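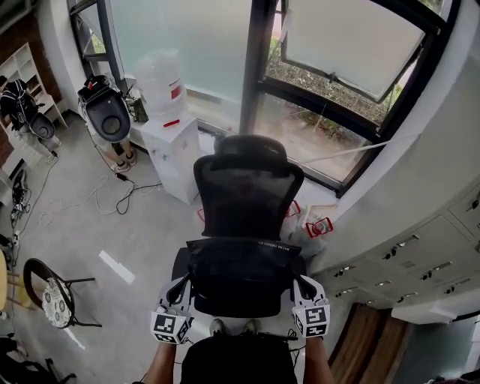

2. Furniture and room, Drinwood office

Progress since last report. Chairs first as that's where most of the money went.

Chairs. Black mesh, tall headrest, 17 ordered from Redton, all delivered. £815 for the last batch incl. delivery, invoice to follow. Being moved into place by hand, one at a time, as the desks get sorted. Headrest version was the right call, two people with neck trouble have already asked to keep theirs. Armrest question still open, see 4.

Window side. Keeping this clear of desks as agreed. The top-hung sashes open outwards and give us decent air, so no spend on fans this quarter. Frosted lower panes staying, staff like the light and dont want blinds. That frees up £400 from the blinds line, would like to move it to shelving if you're happy.

Water. Dispenser cabinet and jug are by the window, next to the plant. Rokby want to change the delivery day, Martim Vilela is dealing. Bottle store still needs a home, currently under the stairs.

Shelving. White open unit is up by the brick wall. Second one quoted at £700 by Alva, seems steep, getting another price.

3. Still to do
Floor cables, need proper covers before the November visit
Old chairs to go, charity can collect but wants them all on the ground floor
Labels for the shelves
Sign off on teh paving outside, landlord's job but we're chasing

4. Decisions needed from you
Armrests yes/no
Move of the £400
Second shelf unit, upper limit?

Spend table attached seperately.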